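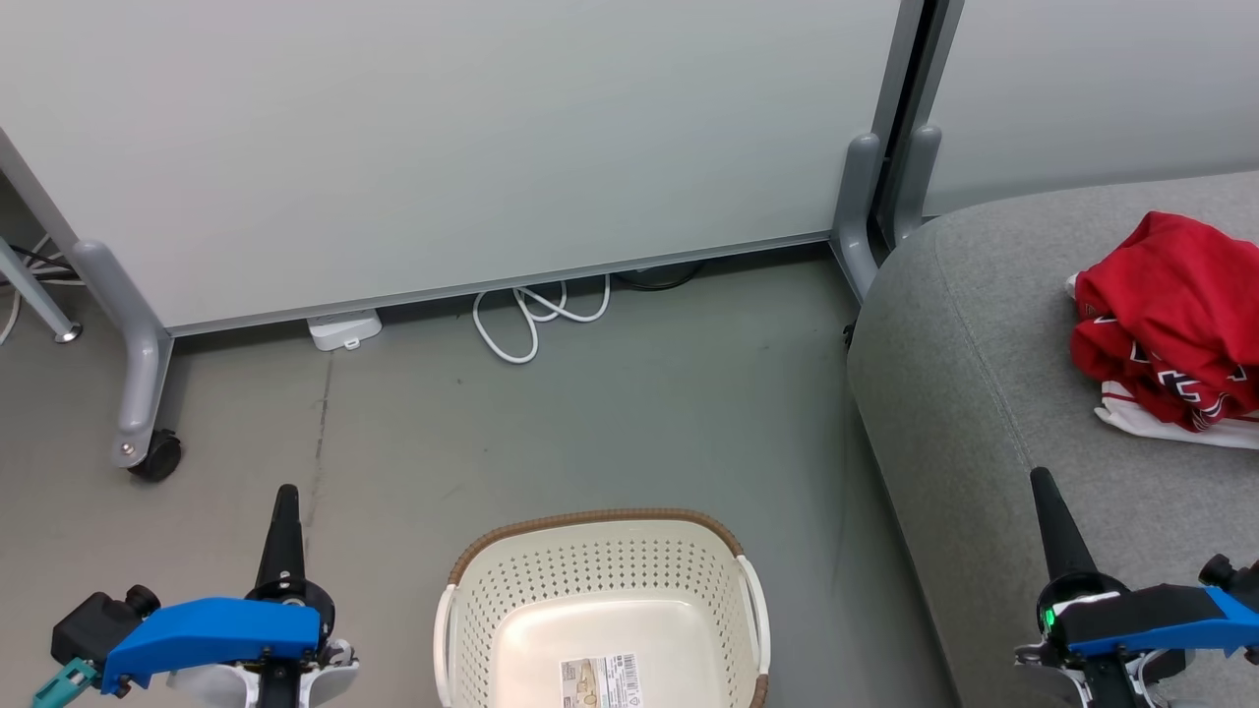 En febrero terminé de escribir mi primera solicitud de financiación como investigador principal, y quiero contar cómo fue, porque cuando yo buscaba textos así en español encontré muy pocos. Soy bioquímico, trabajo con enzimas de levadura y llevo cuatro años en este país. Hasta ahora las solicitudes las firmaba siempre mi jefe y yo solamente preparaba las figuras. Esta vez el esquema del proyecto lo hice en una pizarra blanca, de esas grandes con ruedas, y me sirvió mucho más que el ordenador. En una pizarra se ve enseguida cuál flecha no lleva a ninguna parte.

La convocatoria era de la fundación Lelleven, que da ayudas pequeñas para grupos nuevos. Se presentaron 421 personas, según la carta que recibí después. El resumen no podía pasar de 700 palabras y mi primera versión tenía 1037. Cortar un texto en una lengua que no es la tuya es un trabajo extraño: uno tiene cariño a las frases que le costaron más, y esas son casi siempre las que sobran. Quité toda la historia de la enzima, que a mí me parece preciosa, y dejé una sola pregunta al principio.

Mi colega Ivan Boiko leyó el borrador dos veces. La primera vez me escribió en el margen: «No entiendo qué vas a hacer en el segundo año». Me enfadé un poco, lo confieso, pero tenía razón. El segundo año estaba lleno de verbos como «explorar» y «profundizar», y no decía qué mediríamos ni con qué aparato. Lo escribí de nuevo entero, con el plan de las medidas de cinética y con un camino alternativo por si la proteína no se deja purificar (ya me pasó en la tesis).

El presupuesto fue la parte que menos sabía hacer. En la oficina de proyectos me explicaron que los reactivos y el mantenimiento de los equipos van en líneas distintas, y que el viaje a Drurnico para usar el espectrómetro tenía que justificarse aparte. También aprendí la palabra «subsanar», que no conocía y que ahora uso demasiado.

La respuesta todavía no es definitiva. Pasé a la segunda fase, donde quedamos 115, y falta la entrevista. Será de veinte minutos, en inglés, con tres personas que no son de mi campo. Estoy preparando cinco diapositivas y las ensayo por la tarde, en voz alta, cuando el laboratorio se queda tranquilo. Si alguien ha pasado por una entrevista de este tipo, le agradecería mucho que me escriba en los comentarios qué le preguntaron.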